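Dishwasher and Kitchen Helper, part time
Porkadstead Community Supper, Kasisstead Hall

We are looking for one person to wash dishes and help in the kitchen at our evening suppers. The job is paid and part time, two evenings a week during the season. The season ends in February, and most of our kitchen staff come back the year after.

The supper is a sit-down meal served on real plates. We do not use paper or foam. Most of the plates were given to us by households and restaurants in town, so very few of them match.

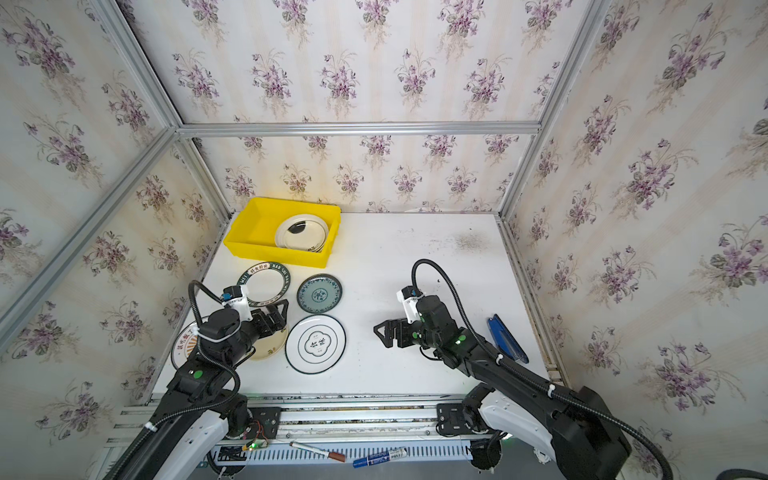
Page last changed: 7 September 2025

What you will do

Scrape, wash, rinse and rack plates, cups and flatware during and after the meal. Wash pots and sheet pans by hand. Keep the sinks, drain boards and floor clean through the shift. Put dishes away on the marked shelves. Take out trash and compost at closing. When the dish area is caught up, you may be asked to peel vegetables, portion bread or carry trays to the serving line.

On a full night we wash about 1000 pieces, counting flatware. There is a pass-through machine for plates and cups. Anything with a painted or printed design goes through the hand sink.
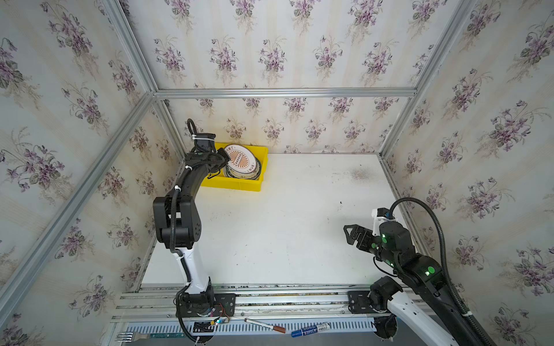 Plate with an orange sunburst pattern, in a yellow tray.

What we ask for

You should be able to stand for a full shift and lift a loaded rack. You need to show up on time and call ahead if you can't. Kitchen experience is helpful, but we will train someone who has none. You do not need to speak fluent English. Several of us speak Spanish or Portuguese in the kitchen.

You must be at least 18. A food handler card is required within your first month, and we pay the fee.

Hours and pay

Shifts are 5 hours and start at 4 p.m. There is a paid break and a hot meal before service. The first 2 shifts are training shifts, paid at the full rate. Pay is hourly and is the same for everyone on the dish and prep crew. We will tell you the rate when you call. Paychecks go out every other week, by direct deposit or paper check.

Please bring closed shoes with a non-slip sole. We supply aprons and gloves. There is a locked closet for coats and bags, and bike parking by the side door. 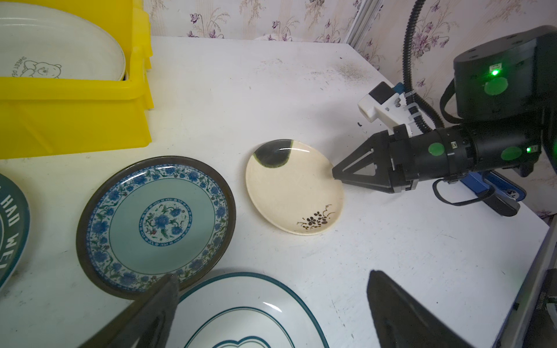 Plate with a bear drawing, at the front of the rack.

Who you will work with

The kitchen is run by Jucélia Mendonça. You would report to her on every shift. Ismael Rangel handles scheduling, payroll and the storeroom, and he will do your paperwork. The full evening crew is 10 people, including servers.

How to apply

Stop by the hall office any weekday afternoon and ask for Ismael, or leave a note with your name, your phone number and the evenings you can work. A resume is fine but not needed. If you have worked in a kitchen before, please give us the name of someone we can call.

We will ask you in for a short talk and a walk through the kitchen. We would like to fill the job as soon as we find the right person, and this page will come down when we do.

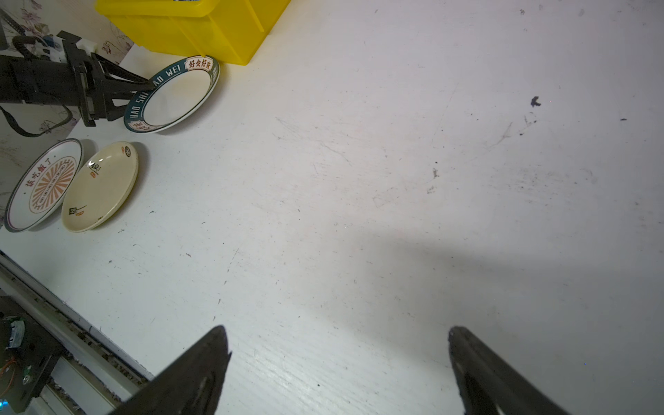 White plate with a dark teal rim.

Plate donations are handled separately. Please call the office before bringing any in.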